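In praise of the boring baseline
26/12/2023

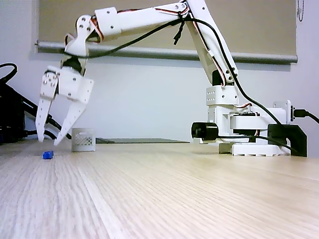
The small arm on the bench, with the blue block and the white basket it belongs in.

I have spent a good part of this year watching a white plastic arm try to put a blue block into a basket, and I'd like to make a case for it, because I think the way we talk about this sort of work has gone a bit sour.

The task sounds like nothing. There's a block on the table, there's a basket, and the arm has to pick up the one and let it go over the other. A toddler would be bored by the second go. When I describe it to my neighbours over the fence they are very kind, and then they ask me when it will be able to do the ironing. I understand the question! I'd quite like the ironing done too. But I've come around to thinking that the block and the basket deserve a lot more of our time than they get, and that a fair few of the grander results we all read about would be in better shape if their authors had stayed at the small table a while longer.

Let me say what we did, since it bears on the argument. The project is called Skivbridge, and it asks a fairly old question: how many demonstrations does a cheap arm need before it can copy a simple job reliably? A person drives the arm through the task, we record the joint positions and the camera view, and a network learns to produce the next few movements from what it has just seen. There is nothing new in that recipe and we never claimed there was. We collected 142 demonstrations over a couple of weeks in July. Then Tsz-kin Tsang sat down and watched every one of them at half speed, a job I wouldn't wish on anybody, and threw out the ones where the operator had hesitated, or bumped the basket, or gone back for a second grab. That left 116.

The policy trained on the 116 was better than the policy trained on the 142. It wasn't a close thing either. On the full set, the arm had picked up the operator's habit of pausing above the block, and sometimes it would pause there and simply never leave, hovering with its fingers apart like somebody who has walked into the kitchen and forgotten why. With the hesitant runs taken out, the hovering mostly went away.

Now, I know what some readers will say, because a reviewer has already said it to us (politely, I should add). The result is small, the task is a toy, and with a big enough dataset the bad runs would wash out on their own. Perhaps they would. I'm happy to be shown. But I'd ask how we'd ever find that out in a large dataset, where a hundred things vary at once and the people who collected it have long since moved on to other jobs. We could see the pause because we knew the table. We knew who had been driving, and when they got tired, and we could go back and look. You can't do that with a pile of recordings the size of a library.

My other complaint is with how we test. It has become quite normal to report a success rate from 15 trials, with the block placed wherever the person running the trials happened to put it down. I have done this myself and I'm not proud of it. Fifteen trials will tell you whether a thing works at all, and that's worth knowing, but it won't tell you whether one method beats another, and an awful lot of papers lean on it for exactly that. For Skivbridge we marked out block positions in advance and ran 110 trials for each policy, with the person resetting the table not told which policy was loaded. It was dull work and it ate most of a fortnight. It also changed our minds on one point. An image augmentation we had been very fond of, and had nicknamed Pop because it made the colours jump, made no difference that we could measure. After 15 trials we'd have sworn it was helping.

I keep thinking about how close we came to publishing that. It would have gone in as one row of a table, and somebody else would have added it to their own setup on our word, and off it would have gone into the world.

There is a cost to doing things this way, and I don't want to wave it off. A student who spends a fortnight resetting a block has a fortnight less to spend on something with a better title. Hiring panels like better titles. If we want careful small results then those of us who sit on the panels, or review the papers, have to be willing to reward them, and I've seen precious little sign of it so far. A short paper which reports that a popular trick does nothing, with enough trials to back it up, should count for at least as much as a video of an arm folding a shirt once.

I'm not asking anyone to give up on the shirt. I like those videos, and I send them to my sister, who sends back rows of exclamation marks. I'd just like to know how many shirts were attempted, and who was holding the sleeve.

As for us, the next step is to move the basket. So far it has stayed within a hand's width of the same spot, and I have a strong suspicion that the policy has learned where the basket lives and hardly looks at it any more. Tsz-kin thinks I'm wrong and has a chocolate bar riding on it. We start in the new year with fresh demonstrations, and the trial positions are already written down.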